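Trullano
Inicio | Quiénes somos | Catálogo | Escuelas y talleres | Contacto

Quiénes somos

Trullano es una empresa pequeña de Grultport que vende material de uso diario para escuelas, talleres y huertos escolares. Nuestro catálogo tiene 500 artículos y casi todos caben en una mano: rotuladores para pizarra blanca, tapas de recambio, llaves de carraca, rastrillos cortos, palas, macetas y plantas artificiales para las aulas que tienen poca luz.

Empezamos en un mes de marzo, con una sola estantería y un solo producto, que era el rotulador de pizarra. Una escuela de la calle Kwiatkowski nos pidió rotuladores negros y azules, y junto con ellos preguntó si podíamos conseguir también las tapas sueltas. En ese momento no las teníamos. El proveedor tampoco entendía para qué las queríamos, pero las consiguió, y desde entonces la tapa suelta es uno de los artículos que más salen de nuestro almacén.

El huerto vino después. La misma escuela tenía un patio con tierra y necesitaba herramientas de mango corto para los alumnos. Así nació la línea Tultetti, que hoy tiene su propia página en el catálogo.

Qué vendemos

Rotuladores para pizarra blanca. Trabajamos con el modelo de cuerpo blanco y punta redonda, en negro y en azul. La punta redonda escribe igual en todas las direcciones y por eso la recomendamos para los maestros que escriben mucho y rápido. Se venden sueltos o en caja de 100 unidades (referencia 1713).

Tapas. Van en bolsa, por color. Pedimos a los clientes que nos indiquen bien el modelo del rotulador, ya que una tapa que entra con demasiada facilidad no cierra bien y el rotulador se seca en pocos días.

Herramienta de mano. Tenemos carracas, destornilladores y alicates para el mantenimiento de mesas y sillas. La carraca con mango negro y verde es la que nosotros mismos usamos para montar estanterías.

Jardín y huerto (Tultetti). El rastrillo de tres dientes, con cabeza metálica de color azul verdoso y mango amarillo, es el artículo más conocido de la línea. El color tiene una utilidad: una herramienta amarilla se encuentra mejor en la tierra cuando la clase termina y hay que recoger todo.

Plantas artificiales. Se entregan en maceta redonda. Para limpiarlas es suficiente un paño húmedo.

Nuestra mesa

En el centro de nuestro trabajo está la mesa de muestras, con superficie gris de dibujo de mármol. Sobre ella se juntan artículos de secciones muy distintas, y un visitante puede ver un rastrillo al lado de una carraca y de varios rotuladores. Nos gusta tenerlos así, juntos, porque también en una escuela las cosas se mezclan: el cajón del maestro tiene rotuladores, tornillos y a veces semillas. 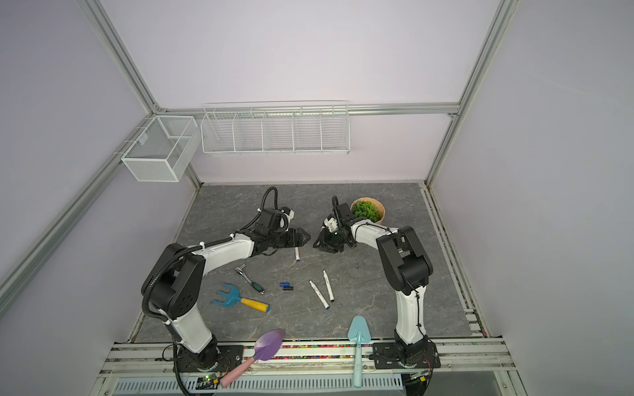
Cada artículo nuevo pasa una temporada en la mesa antes de entrar en el catálogo. Miramos si el mango es cómodo para una mano pequeña y para una mano grande, si la tapa cierra con un clic claro, si la etiqueta se puede leer sin gafas. Escribimos las observaciones en una ficha y la guardamos con la factura del proveedor. Hay artículos que nos gustaban mucho en el papel y que después de una semana devolvimos. Con los rotuladores somos más exigentes todavía. Los guardamos tumbados, nunca con la punta hacia arriba, y damos el mismo consejo a las escuelas.

Algunos de nuestros productos llevan la etiqueta en otro idioma. En estos casos añadimos al paquete una hoja en español con el uso, el color de la tinta y la forma de conservación. Si usted recibe un paquete sin esta hoja, escríbanos, por favor, y la enviamos por correo electrónico el mismo día.
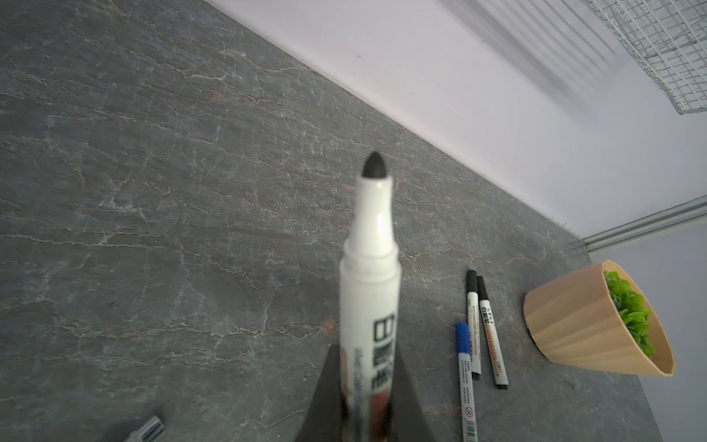 Los pedidos se preparan por la mañana. En la caja ponemos primero la herramienta, que pesa más, después las macetas envueltas en papel y al final los rotuladores, en su propia bolsa. Utilizamos cartón usado siempre que está en buen estado, así que es posible que su caja tenga el nombre de otra empresa. El contenido es el correcto.

No hay pedido mínimo. Una persona que necesita dos tapas azules puede comprar dos tapas azules.

Visitas

La tienda está en Grultport, calle Kwiatkowski, con entrada por el patio. Se puede venir sin cita, pero para grupos de alumnos pedimos un aviso con una semana de antelación. Los artículos de la mesa de muestras se pueden probar, también los rotuladores: hay una pizarra junto a la puerta.

Para consultas por teléfono, marque nuestra centralita y después la extensión 2125. Hablamos español, inglés y polaco.

Página actualizada el lunes, 30 de julio de 2018.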